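Notebook entry, April
Project: Parnis, grasp example collection, single-item bin
Entered by: Tarek Naciri. Read by: Jihad Tannous.

Collection resumed at 09:40 with the item list unchanged from the previous entry. The total at the start of the session stood at 1,248 accepted attempts. The session added 162, of which 23 are marked for a second reading because the outcome label and the gripper signal disagree. These have not been removed -- they are held in a separate folder until both of us have looked at them.

The rule on starting positions remains in force. Each attempt is to be recorded from the approach onwards, and failed grasps are to be kept with the same care as successful ones. 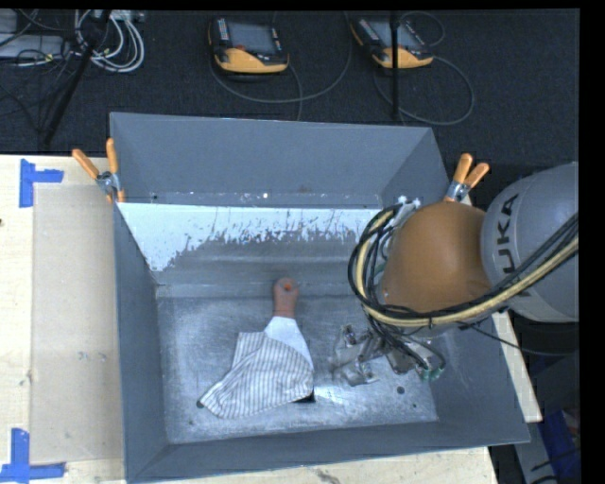
Filed under: Cloth items / Bin work

The striped cloth remains the difficult part of this category. Its folds give the model several edges to choose from, and the rounded reddish-brown end offers a quite different hold. Mr Tannous has asked that the point of contact be noted as "cloth" or "end" for every attempt, and the Hakim labelling sheet now has a column for this.

Reflections on the bin floor should also be considered. In attempt 347 the predicted grasp point lay on a bright patch of bare metal to one side of the item. I propose a short set with the lamp lowered, to be stored apart from the main set so that the two may be compared.

Outstanding: second reading of the held attempts; copy of the session to the Gakari drive; clamps on the rim to be checked before the next run.

T.N.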